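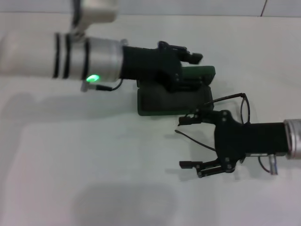 Glasses and the green case, two arms on the white table.

So this is what I've been doing with my June, and I'm having a ridiculous amount of fun! I joined the Ostine group as an extra pair of hands, and my job is collecting demonstrations. I drive the arms through a chore, the computer records it, and the learning system gets one more example to chew on. Then I do it again. My target for the month is 60 good episodes per chore, and I've got eight chores on my sheet.

Eyeglasses are my favorite so far. They're awkward! The temple arms stick out wherever they please, the lenses almost disappear against a white tabletop, and a tiny nudge changes the whole pose. The flat box is a challenge too, low and rounded at the corners, so you have to think about where a finger can get any purchase. My first tries were clumsy and I wanted to throw them all out. The Ostine notes say to keep a fumble if you recover from it, and now I get why. A policy that has only ever watched perfect grasps has no clue what to do after a bad one.

We log everything in Tiltwood, which makes me type a short label after every episode. I grumbled at first (so much typing) but then I went looking for every take where the glasses started out tilted and found them in seconds. Sold!

The wrist camera is the other thing I've fallen for. From up high you get the layout of the table, and from the wrist you get whatever the gripper is pointed at, even if that's mostly plain pale panels meeting in a corner.

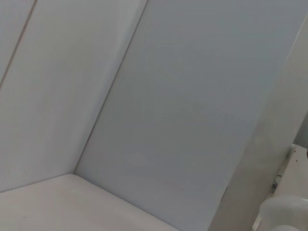 Do you need the same number of examples for every chore?
It depends on how much the objects and starting spots vary, and our plan is 60 for the simple ones and 70 for anything with a hinge.

Next up I'm trying the Vieira way of shuffling starting positions, where you draw a card before each episode and put things wherever it tells you. My own "random" placements kept drifting to the same two spots, so I need the help. I also want to learn the replay tool in Ultetti, and I'll post my notes once I've got through a full batch with it.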